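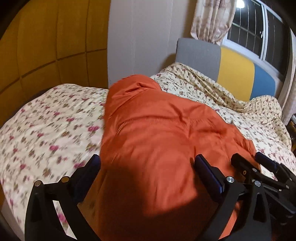 Folding and Storing Padded Jackets

Notes for the second session, Household Textiles (evening class)
Tutor: Shobha Achari

Last time we stayed with flat things, pillowcases and tea towels and so on, and most of you went home able to fold a fitted sheet, so well done. Tonight we move on to garments with some body to them. A padded jacket doesn't want to lie down the way a shirt does, and the smoother the outer fabric, the more it slides about while you're working. Please don't be discouraged if your first go springs open again. Mine did for years!

Where to work

A made bed is my favourite place for this. A table is firmer, but a bed gives you room for the sleeves to go out to the sides, and the cover grips the cloth a little. Pull the bedcover reasonably smooth first and push any spare blanket up toward the head of the bed. Lay the jacket lengthwise across the middle, so you can reach it without leaning. If you have a light behind you, try moving to the other side, as your own shadow makes it very hard to see creases in a bright colour like orange.

Before you fold

Empty the pockets. Do up the zip or the snaps, all the way to the collar. Then run your flat hand from the hem upward, slowly, and let the air find its way out at the neck. If there is a gathered seam, don't try to press the puckers out of it. They belong there, and pulling at them only strains the thread.

The fold

1. Turn the jacket face down and straighten the collar or hood.
2. Bring one sleeve in across the back, then the other. Let them overlap loosely.
3. Fold the sides in so that they meet near the middle — no need to be fussy.
4. Fold up from the hem in 2 or 3 turns, leaning on it gently each time.
5. Tuck the roll into the hood if it has one. Otherwise a wide ribbon tied once will do.

Finn Gerlach asked whether rolling is better than folding. For a weekend bag, yes, I think so. For a whole summer in the cupboard I would sooner fold loosely, or hang it if you have the space, and keep anything heavy off the top. Padding that has been squashed for months takes its time coming back.

For next time

Bring one padded jacket or vest, clean and completely dry, and a cotton bag or old pillowcase to store it in. We'll work in groups of 4, so if yours is an awkward shape, bring it anyway and we'll all have a try.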